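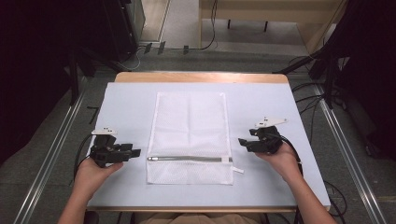
Stekton Zippered Mesh Wash Bag, Medium: Review After 60 Washes

Rating: 4 out of 5

I bought this bag to replace an older Karam one whose zipper teeth separated. It has been in use since December, mostly for socks, underwear, thin knit tops and the occasional bra. The washer is a front loader. Spin speed was left at the medium setting for everything except towels, which don't go in a bag.

Construction

The bag is a flat rectangle of fine white netting with a denser white binding along the edges. There is no gusset, so capacity depends on how far the mesh can bulge. The zipper runs straight across the lower part, parallel to the short sides, and leaves a narrow band of mesh below it. Most bags I have owned put the zipper right on the end seam. Setting it into the face has one advantage: the opening can be held flat on a table with one hand while the other hand loads. It has one drawback too. Small items slide into the band under the zipper and stay there when the bag is emptied. Check that band every time.

A short white fabric tab sticks out at the end of the zipper line. I hang the bag from it on a hook to dry. The stitching at the tab is intact.

Mesh

The netting is fine enough to stop bra hooks and small buttons from poking through. It is also slightly see-through, so I can tell a bag of socks from a bag of tops without opening it. Water passes through well enough. I compared two loads of the same gym socks, one bagged and one loose, at 42 minutes on the normal cycle, and could find no difference in smell or visible dirt. Powder detergent is another matter. Twice it left a residue on dark fabric inside the bag. Liquid has given no trouble.

There is one snag in the upper section, from a hook-and-loop strap I forgot to close. It has not spread.

Zipper

The pull is small and metal. It's harder to grip than the wide plastic pull on the Namum bag, especially with damp fingers. The bag has no elastic garage to tuck the pull into, and a free pull can work its way back during the spin. Mine was found partly open after 8 of the 60 washes, with a sock outside the bag on most of those occasions. A small safety pin through the pull and the binding fixed this, but at this price the elastic should be included.

The teeth still mesh cleanly. I have seen no rust on the pull or on the slider.

Capacity

Eight pairs of ankle socks fit with room to move. Two thin sweaters fit if folded once, though one washes better. Past about half full, the contents bunch toward one end and come out creased.

Comparison

The Kalix bag is thicker, holds its shape, and takes noticeably longer to dry. The Namum is easier to open and close, but its mesh is coarse and hooks go straight through it. For delicates I would pick the Stekton over both. For a full load of baby clothes or anything bulky, get a bag with a gusset.

Care

Rinse the zipper line now and then, as lint collects along it. Close the zipper before washing even when the bag is empty. Air dry only. Mine went through the dryer once on low by mistake, and the binding now has a slight ripple along one long side. The bag still lies nearly flat and the zipper was not affected.

One point off for the missing elastic.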